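Progress report to Madigan, 6/1/26
Project: Tumidon – teaching tabletop tasks by remote control

Shares 3 | Comments 2

Work since the last report went mainly into recording. The target for the year is 2000 usable demonstrations, all driven by a person at the Rustik hand controller, with the arm copying the operator's movements. The first 200 were used to settle the method and will not count toward the total.

The tasks in this phase are pick and place with small household items and toys. Operators work from the wrist camera view only, the same view the model gets. This slowed them down at first, and the early recordings have long pauses before the fingers close. Those pauses were carried into the trained policy, which hovered over objects in the same way. We now ask operators to stop and restart a take if they lose their line on the object.
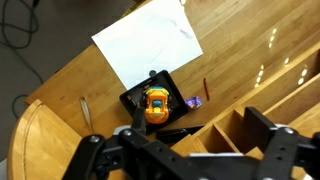

Wrist camera view during the toy car task, with the car in the black tray between the gripper fingers.

The tray task has been the hardest to teach. The raised edges leave little room for the fingers, and operators disagreed on whether to come in along the tray or across it. Mixed approaches in the data gave poor results, so we wrote a short rule: line up with the long side first, then lower. Takes that break the rule are kept in a separate folder and left out of training.

We also stopped clearing the table between sessions. Paper, wrappers and other odds and ends now stay where they are for part of the recording, and the tray is turned to a new angle after each batch. Early checks suggest the policy copes better with a changed layout – we will have proper numbers in the next report.

Two problems are open. The link between controller and arm still drops out on long sessions, and Punusard has agreed to replace the receiver at no cost. Labeling is also behind recording. We plan to move one operator to labeling until the backlog is gone.

Spending is within budget. We expect to finish the tray task in August and start on drawers after that. No change to the end date is requested.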